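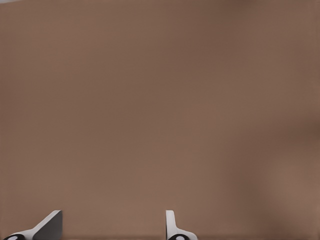

Figure 4. Wrist view in the simulator, gripper open over a plain brown surface.

4.3 Recording simulated episodes

Use this section to collect practice episodes in Plernden before you train a Findbridge policy. You need a loaded workspace and a working hand controller (see Section 3).

1. Open the Record panel and choose the Wrist view.

2. Check that both fingertips show along the bottom of the view. If only one shows, reset the camera mount under View > Mount and check again.

3. Open the gripper fully. Every episode in a set must begin with the gripper in the same state.

4. Enter the task name. Use the same wording for all episodes of a task. "Pick up block" and "pick up the block" are saved as two tasks.

5. Press Start. Wait for the tone, then move the arm.

6. Finish the task, hold still for 3 seconds, and press Stop.

7. Mark the episode Keep or Discard. Unmarked episodes are left out of the export.

Note: The wrist view gives little sense of distance when a single plain surface fills it. Keep the side view open in a second window while you lower the arm. The side view is saved with the episode only if you tick Save All Views.

Note: Light and shading can change between episodes if Vary Lighting is on. Leave it on for training sets and turn it off for test sets.

Caution: Do not change the gripper model partway through a set. Episodes made with the Shao gripper and the Conthorpe gripper cannot be mixed, and the export will stop at the first mismatch.

8. Repeat steps 3 to 7 until the counter reaches your target. The default is 800 episodes per task.

9. Click Export and select a folder outside the workspace. If error 13 appears, the folder is read-only. Choose another and export again.

To check the set before training, go to Section 4.4, Reviewing episodes.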